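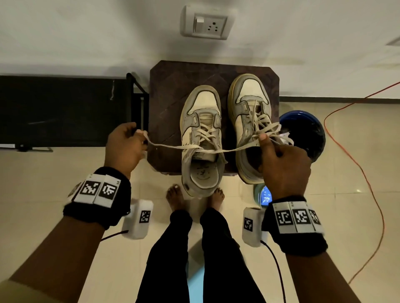

Furkville Local History Group
Minutes of the meeting held on 4 November 2020, by video call

1. Attendance and apologies

14 members joined the call. Apologies had come in from two others. One member could hear but not be heard until item 4 and sent comments in writing, which have been worked into the record below.

2. Minutes of the October meeting

Agreed, with one change. Under item 5 the words "the group accepts that the tunnel existed" should read "the group heard that the tunnel existed". The Secretary was asked to be more careful with verbs.

3. The Hollenstein Hotel and the proposed plaque

The group returned to the request from Koreo, who now own the former Hollenstein Hotel, for our support for a plaque. Their draft wording says that a well-known exiled prince lived there "in secret with his valet and companion" over one winter in the 1880s. Koreo have offered £500 towards the cost and would like to unveil it when the building reopens as flats.

The member who had looked into the story reported as follows. It can be traced to a single newspaper column of the 1930s, half a century after the supposed stay. The column gives no source beyond "an old porter". Every later version, including the one in the town guide, repeats the column, in two cases down to its misspelling of the street. The guide adds a private staircase. There is no staircase on any plan we have seen.

The hotel register for the years in question survives in part. The 186 pages that can be read have been gone through twice and the prince does not appear. It was pointed out that a man staying in secret would hardly sign his own name. The reply was that this could be said of anybody, and that on the same reasoning he stayed at every hotel in the county.

There was some discussion of the companion. Two members felt that stories of this sort had too often been hushed up by families and by historians, and that a demand for paperwork could become another way of hushing them up. This was accepted as a fair point in general. It was asked what it did for the Hollenstein in particular, where we have neither the prince nor the valet, and so very little to hush up.

A member suggested "is said to have stayed here". Others disliked this. Said by whom? A plaque is read by people walking past with shopping, and they will take away the name and leave the "said" behind.

The offer of money was noted. It was also noted that Koreo's sales leaflet already calls the largest flat the Prince's Suite.

Agreed: that the group cannot support the wording as drafted. The Secretary to write to Koreo, politely, asking what evidence they hold. If they have a letter or a bill we would be very glad to see it. A plaque giving the date of the building and the name of its architect would have our support, though it was doubted whether this would be wanted.

4. The Gendow diary
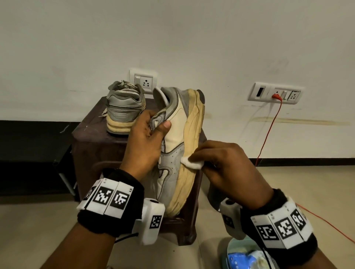 The group then heard about the diary of a Furkville draper, lent by the Gendow family and now almost half transcribed. Interest has centred on the initial "M.", who comes to supper, goes on walks and is once given a pair of gloves. The transcriber believes M. is a sweetheart. Another member has read the same pages and thinks M. is a brother-in-law — the talk at supper is mostly about drains.

It was felt that either might be right and that the remaining pages should be read before anyone gives a talk on the subject. The proposed title, "A Draper's Secret Heart", was not approved.

5. Booklet on the market

The printer has quoted for 300 copies. The last booklet did not sell anything like that number and several boxes are still in a member's spare room. Deferred until a smaller quote is obtained. The photograph captioned "market day, before the fire" shows the clock put up after the fire and will need a new caption.

6. Any other business

The tunnel was raised again. The member who raised it has now spoken to somebody whose uncle walked along it as a boy, from the church to the Hollenstein cellar. The group asked whether the uncle had mentioned the river, which lies between the two. Enquiries to continue.

Next meeting also by video call. Date to be sent round.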